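How to Learn a Song in a Language You Don't Speak

Our singing group does one song a year in a language none of us know, usually for the open evening at Vidance in February. The method below works for a group or for one person at home. Allow 14 days for a song of normal length, and more if there is a fast chorus.

Before you start, get a recording with clear vocals and a copy of the lyrics in the original spelling. Old radio recordings are often better than live ones. You will also need a pencil and any player that can slow the sound down without changing the pitch. We use Donex, but most of them can do it.

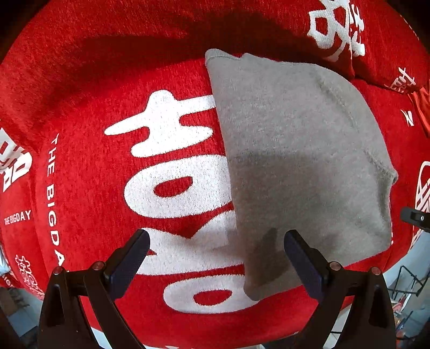

Step 1. Listen without singing. Play the song all the way through five or six times over a couple of days. Follow the lyrics with your finger and mark where the singer breathes.

Step 2. Write the sounds your own way. Under each line, spell out what you hear. Use whatever spelling makes sense to you – it doesn't have to look right to anyone else. Underline the stressed syllables.

Step 3. Speak it in rhythm. Our last song ran at 144 beats a minute, and we began by speaking it at half that. Do one line at a time. When you can say a line three times with no mistakes, go on to the next.
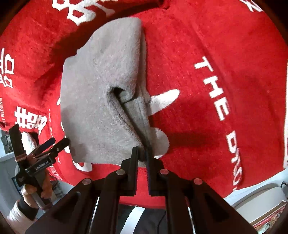
Step 4. Find out what it means. A word-for-word translation is more useful here than a poetic one, as you want to know which word is "river" and which is "gone." Write the key words in the margin.

Step 5. Add the tune, starting with the last verse and working back. The ending is where most people forget the words.
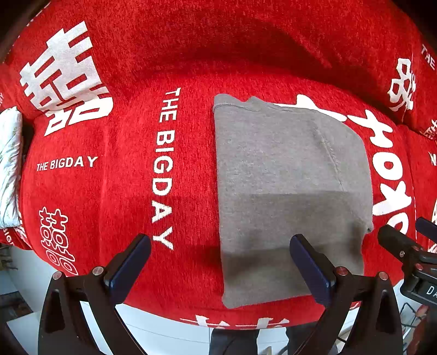
A reader wrote in to disagree with the order of these steps, saying the meaning should come first and that the sounds stuck much faster once the story of the song was clear. If that suits you, swap steps 2 and 4. It makes no difference to the rest.

Step 6. Check your vowels. Record yourself and play it back right after the original. Long and short vowels are the usual trouble. If you can, have a native speaker listen to one verse and mark anything that sounds off. 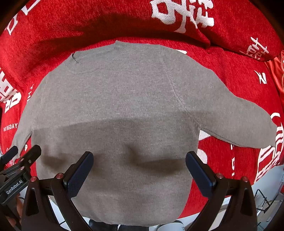
Abdelaziz

Notes on singing from memory: put the paper away by day 11, even if you still stumble. Hum through any line you lose and come back in on the next one. In a group, agree on who leads each verse, so there is always one voice to follow.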